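Starnis Automation Laboratory, Kunevdale
Bench Robot Rules: Frequently Asked Questions

Who must follow these rules?
All staff, students and visiting researchers who operate a robot arm at a shared bench in Kunevdale. The rules also apply to Brandão and Enetti project members working here under a visitor agreement.

Do I need training before I use an arm?
Yes. New users complete the bench induction, followed by one supervised session. Access is granted by the laboratory office after both have been recorded. Inductions for the fall term begin in September.

May I work alone?
You may work alone between 8 a.m. and 6 p.m. Outside those hours a second trained person must be in the room. The benches are closed on Sunday.

What must I check before switching on the power?
Test the emergency stop, look over the gripper fasteners and confirm that no cable lies in the path of the arm. Enter the results on Form 2241. A form with a missing entry is treated as a failed check.

How far from the arm must I stand?
Stay behind the floor line, which is set 600 mm beyond the full reach of the arm. You may cross it only when the arm is stopped and the enable switch has been released.

May I reach in to move an object during a run?
No. Pause the run, release the enable switch and wait for the status light to change. This applies to small corrections as well – most of the reports we receive concern a hand put in to straighten something.

What objects may be placed on the bench?
Objects must be light, dry and free of sharp edges. Glass, liquids and open blades require written approval. Open-topped boxes are permitted for pick-and-place tasks, provided that their contents are listed in the run sheet.

What speed limits apply?
New programs are run at the reduced setting until three full cycles have been completed without a stop. The operator may then raise the speed to the limit posted at the bench. Changes to the posted limit are made by the laboratory office only.

What should I do after a collision?
Press the emergency stop and leave everything in place. Call extension 3308, even if no damage can be seen. The arm stays out of service until it has been inspected.

Where can I get a copy of the full rules?
Printed copies are kept in Room 102. Questions not answered on this page may be sent to the laboratory office, and replies are normally given within two working days.
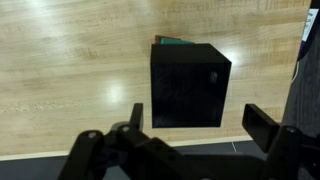
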